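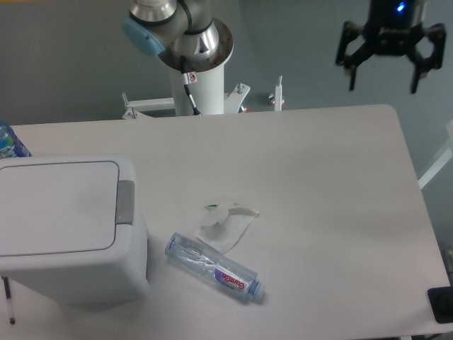

Chapter 6
Household Cash Reserves

Learning Objectives

After reading this chapter, students should be able to define a cash reserve, estimate a suitable reserve for a household with steady or uneven income, and compare the accounts in which a reserve may be held.

6.1 Why Households Hold Cash

Most households receive income on a fixed schedule and pay expenses on a different one. Rent may fall due before a paycheck arrives, and a car repair follows no schedule at all. A cash reserve is money set aside to cover these gaps without borrowing or selling long-term investments.

The Sitham household survey, used throughout this book, asked 274 families how they would meet a sudden bill of $600. Families with a separate savings account were more likely to pay the bill in full. Those without one often turned to credit cards – even when their yearly income was higher. 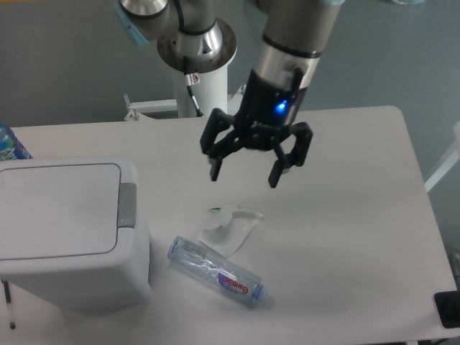
6.2 Measuring the Reserve

The usual measure is the number of months of necessary spending that the reserve would cover. Necessary spending includes housing, food, utilities, insurance, and minimum debt payments. It does not include travel, gifts, or added retirement savings.

A household with two steady earners may find three months sufficient. A self-employed worker whose income changes with the season may need six or more. The Badawi case at the end of this chapter follows a family that moves from the first situation to the second. 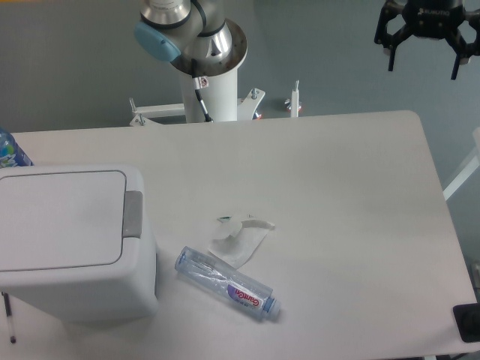

Department of Consumer and Family Finance, Skendton College

Key Terms

Cash reserve; necessary spending; liquidity; coverage ratio; money market account.

Before You Begin

Students should have completed the monthly budget in Chapter 5. The Plustano worksheet for this chapter uses the spending totals from that budget, and figures should be carried over before rounding.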